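Automation in practice: sorting of mixed small items

Skestent
Members are asked whether a machine can yet be trusted to clear a household drawer. In our June review at Kurholm, my view was that it cannot.

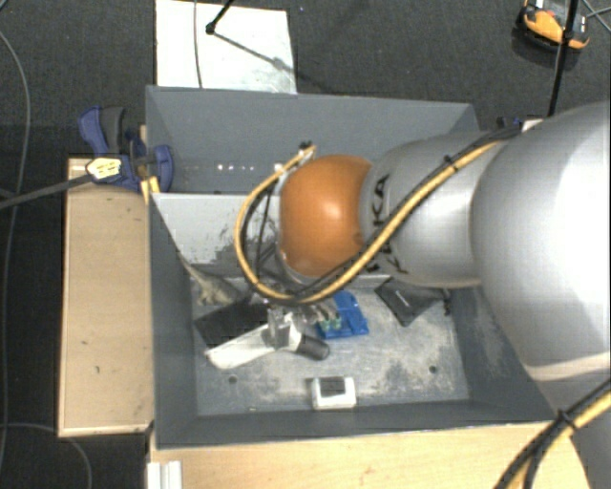 Gripper above mixed items in a grey bin.

Munro_9
I must disagree. Mixed items are a fair test, and our shop floor accepts slower work.

Dosutura
Slower by how much? Folding remains unsolved in our department.

Skestent
I would support a further review before any purchase.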